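Butterfly room at Utby center gets its bottle corner

The small craft room at the Utby community center has a bin for bottles and cans again, and people who use the room are being asked to clear their own empties before they leave. The change took effect in December, after a run of complaints about drinks left on the work table.

The room is known to most visitors for its pink butterfly wallpaper and for the white table top with flowers drawn in black line. It is booked most evenings, and until now the nearest place to return a bottle was the entrance hall, at the other end of the building. Many bottles never got that far.

Sânziana Bucur, who runs the bookings, said the center had received 15 complaints over the fall about sticky spots and leftover drinks.

"People come in with paper and fabric and have to start by wiping down the table," she said. "That takes time out of a session they have paid for."

The new arrangement is simple. Plastic bottles and drink cans go in the lined bin, with the caps left on. Glass still goes to the hall, and so does paper. Anything with liquid in it should be emptied in the sink across the corridor first. The bag is changed each morning before the first group arrives at 9, and the deposit money goes toward glue, tape and other shared supplies.
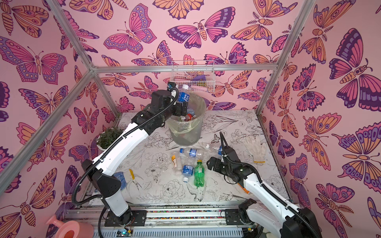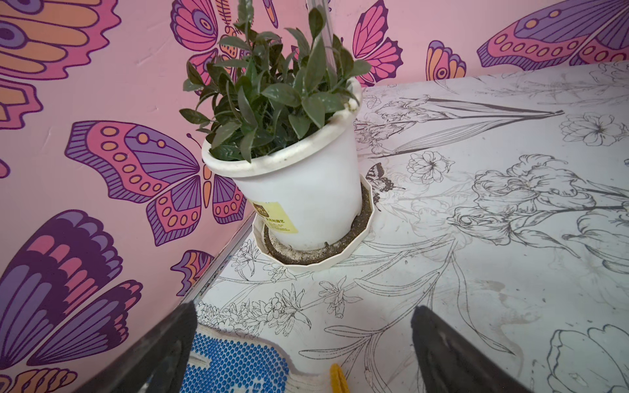
Dirceu Tavares wrote to the center's newsletter that he was glad to see the bin but would like one for glass as well, as his evening group mostly drinks juice from glass bottles and the walk to the hall is a long one with a full tray. He also asked that the potted plants be left out of it. Too many people pour the last of their water into the nearest pot, he wrote, and a plant that gets a splash from every group in a day is getting far too much.

Bucur said a glass container had been discussed but that there was no safe spot for it in a room also used by children. The question will be looked at again in the spring. On the plants she agreed with Tavares - watering is done once a week by the center's own staff, and visitors are asked not to add to it.

The bags are collected by Najjar, the hauling firm that already serves the rest of the building. The center pays 44 a month for the extra stop and expects to get most of that back in deposits. In the first weeks the craft room alone filled its bag often enough to bring in 300 returned bottles and cans.

A similar bin is planned for the music room on the upper floor, where the carpet makes spills harder to deal with. No date has been set. Groups that would like a bin in their own room can leave a note at the front desk, which is open until 8 in the evening.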